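November, workshop notebook, handheld gripper build (working name Citard)

Picking this up after lunch. Frame number 9 is together and it closes properly! The last one had a lazy right finger that always got there a moment after the left. Dehua Jia re-drilled the pivot holes in one go with both arms clamped together, and I can feel the difference straight away. No slop at the inner pins, a hair at the outer left. I can live with a hair.

Where we are with the log: 1,689 closings on the counter, target for the first set is 2,000. Ching-wen Tam wants the last 200 kept for soft things only, so it's knitwear from here on.

Sweater, laid out flat

Cream-white knit on the dark round table, one sleeve out to the side with its end folded back. It's a lovely thing to test on, all ribs and little raised ridges, so the fingertips always have something to catch. Came straight down over the right side of the body with the jaws close together. I still go in too steep when I'm excited. Hoi-yan Kwok says lower the wrist first, then think about the fingers, and she's right.

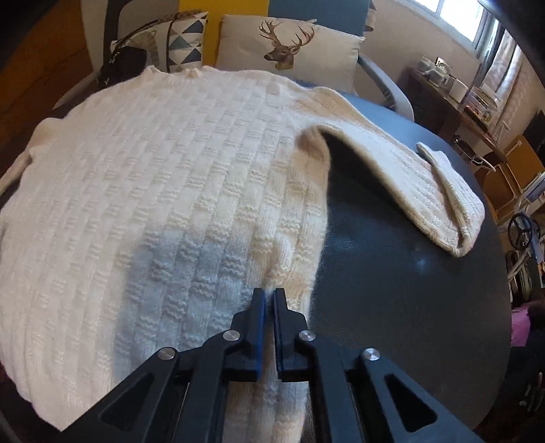
Sweater, folded

Much more fun. Folded into a rough rectangle there's a proper hem to go for, and the blue pads take hold of the near edge with the knit bunching up between them. Fuzzy yarn seems to suit the ridges on the pads. I want to try the same grab with the smooth pads from the Drekport kit before I get too pleased with myself, so Marwan, please don't throw those out!

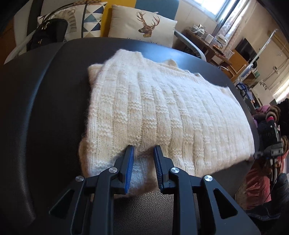 The other thing I keep coming back to is the trigger spring. The one from Yip is a touch stiff, and after a long run my forefinger lets me know. Dinesh Nambiar has a softer one in the drawer marked Pusterska (bottom left, under the heat-shrink). If it still opens the jaws fully I'll swap it over tonight and note the date on the handle with a paint pen.

To do:
Thread-lock on the outer left pin
Print two spare arms, same triangle cut-outs, slightly fatter corners
Ask Hoi-yan for her thick wool scarf - the one with the tassels
Reset the counter at 2,000 and start a new page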